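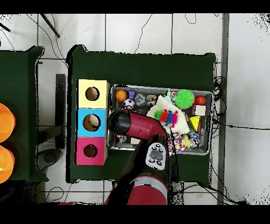

Setting Up a Toy Sorting Table with Posting Boxes

Skarnbridge Family Resource Center, Activity Guides
Prepared by Rasha Darwish and Hadi Masri

A posting box is a plain box with a round hole in the top, through which a child drops small objects. When several boxes are placed beside a mixed tray of toys, the child chooses an object, decides where it belongs, and posts it. The activity supports grasp, hand-eye coordination, and early vocabulary. This guide explains how to prepare the boxes, fill the tray, and lead a session.

The guide is intended for group leaders and parents working with children aged 3 to 6. Younger children should not use this set. Several of the smaller items are unsuitable for any child who still puts objects in the mouth.

What you will need

- Three cube-shaped cardboard boxes, in pale yellow, light blue, and magenta-pink
- One rectangular tray or bin, preferably gray
- A dark tablecloth in a single color
- Small balls of different kinds
- Soft items, such as a knitted cloth or a piece of patterned fabric
- A few solid blocks
- Scissors or a craft knife, for adult use only
- A cup or small bowl, to trace the holes

Preparing the boxes

1. Cover or paint the outside of each box in its own color. The inside may be left as bare cardboard.

2. Trace a circle on the top of each box and cut it out. The holes do not need to match. Every object intended for a box must pass through its hole without being forced.

3. Run a finger along the cut edge. Trim any rough places, and cover the edge with tape if it scratches.

4. Leave one side of each box so that it can be opened by an adult. Retrieving toys through the hole is slow and tends to tear the card.

Filling the tray

Select items that differ clearly in texture, weight, and color. A soccer ball and a basketball in miniature are familiar to most children and make good first choices. A spiky ball offers a strong contrast to a smooth one, and a clear ball invites the child to look inside. Fabric should be laid loosely among the harder toys so that some searching is required.

Do not sort the tray in advance. The mixture is the purpose of the exercise. Items should, however, remain within reach of a seated child, and the tray should not be piled so high that balls roll onto the floor.

Kylie Ellery, who leads the morning group at our Jokton branch, recommends adding one or two wooden blocks as well. Children notice the different sound they make when they land.
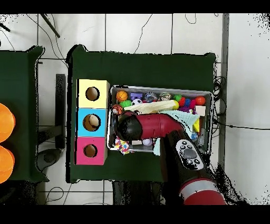
Leading the session

1. Stand the boxes in a column along the left side of the table, with the holes facing up. Place the tray to the right. For a child who reaches more easily with the left hand, this order may be reversed.

2. Show the empty boxes to the child. Then place a single egg or ball in one of them as a starting example.

3. State one rule only. Suitable first rules are "balls in the blue box" or "soft things in the pink box."

4. Allow the child to choose freely from the tray. Name each object as it is picked up. Do not correct an unexpected choice at once; ask the child to feel the object again.

5. Introduce a second rule when the first is followed with ease. Children working in pairs may take 2 boxes between them, with the third held back for objects that fit neither rule.

6. Close by opening the boxes together and returning everything to the tray.

Care and storage

Wash rubber and vinyl toys in warm soapy water and dry them fully. Launder fabric items separately. Inspect textured balls and pom-pom toys before each session and discard any that shed pieces. Cardboard boxes should be wiped with a dry cloth and replaced when the tops begin to sag.

Borrowing a set

Sets may be reserved through Widad Azar at the lending desk. The loan period is 2 weeks. Please report missing items on return so that the set can be restocked.

This website uses cookies to improve your visit. Accept | Manage settings

© Skarnbridge Family Resource Center. All rights reserved. | Contact us | Back to top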